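Oficina Miranda - apontamentos da aula 2
Dobrar panos e outras ambições

Regra da casa: primeiro alisa-se, depois dobra-se. Um pano com vincos na diagonal dobra-se à mesma, só que fica com ar de guardanapo de cantina. Convém mesa larga e lisa, com espaço livre à frente. 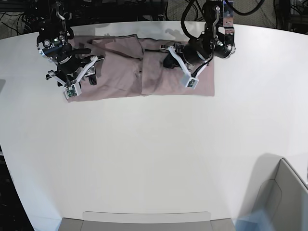

Uma aluna objetou que em casa dobra tudo em cima da cama e ainda não morreu ninguém. Fica registado.

Antes de sair, olhar para o chão: a alcatifa clara guarda cotão desde janeiro, e os cabos não se arrumam sozinhos.
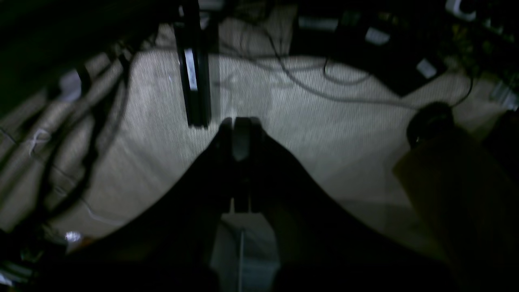
Fig. 2 - Alcatifa e cabos.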